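# Teaching a Two-Arm Robot to Tidy Snacks: A Starter Guide

*Updated 21 July 2026*

So, can a robot do your chores yet? Some of them, slowly, if you pick the right one! I'd put tidying up small packets near the top of the list of things you can try today. It's a real chore (ask anyone with a snack drawer), a dropped packet does no harm, and you'll find out very quickly what two grippers are good at and what still makes them look silly.

I'm using the Brimis control software, but the steps carry over to most two-arm setups.

## 1. Choose the chore before you touch the settings

Write down one sentence that says when the job is finished. Mine is "every packet is off the bare tabletop." My first sentence was "make the table neat," and I lost a whole week in June arguing with myself over what neat meant.

Snack packets are a wonderful test. They're light, they crinkle, they slide, and foil throws back light in a way that confuses cameras. If your arms can manage these, socks feel like a holiday.

## 2. Lay out the table

- Spread the packets so that each arm has some it can reach alone.
- Put a couple in the middle, where the arms have to share.
- Let a few overlap. Real tables are messy.
- Leave the plant where it is. A home has things in it that aren't part of the job, and the robot has to learn to leave them be.
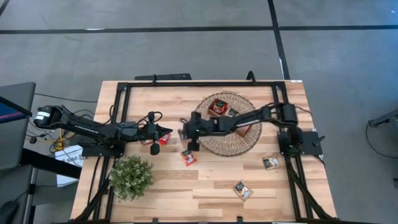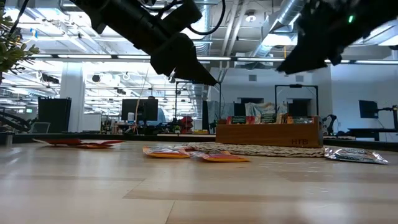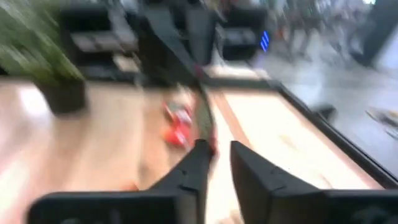
Rostami wrote in after the first version of this guide and disagreed with me about speed: you're all tuning for a fast arm, and at my place I'd take a slow one that finishes while I'm out at work. I've come around to that, mostly. A slow arm also gives you time to reach the stop button, so start at the lowest setting your software offers.

## 3. Record your demonstrations

Guide the arms through the chore yourself, from start to finish, again and again. I had 109 good recordings before the first run I'd call decent, and 221 before I stopped hovering over the table. Move the packets between recordings! If the same one always starts in the same corner, the robot learns the corner.

Keep your fumbles too, as long as you recover from them. A grab that misses, backs off and tries again is worth having in the set.

## 4. Train, then test on new packets

Train overnight, then test with a brand the arms haven't met. Expect trouble with:

1. **Flat packets.** The fingers need an edge. Try coming in at a slant.
2. **Overlapping packets.** You'll often get two at once.
3. **Handoffs.** Check that the second arm has closed before the first lets go.

Count a run as good only if you kept your hands off the whole time. The Nakurham group logs every touch, even a nudge, and I've copied them.

## 5. Try it in a different room

Do this sooner than feels comfortable. Change the lamp, or move the table closer to a window. My success rate dropped hard the first time, and 30 fresh recordings in the new light brought most of it back.

Next up for me is the Prulport drawer kit, with handles to pull and packets to put inside.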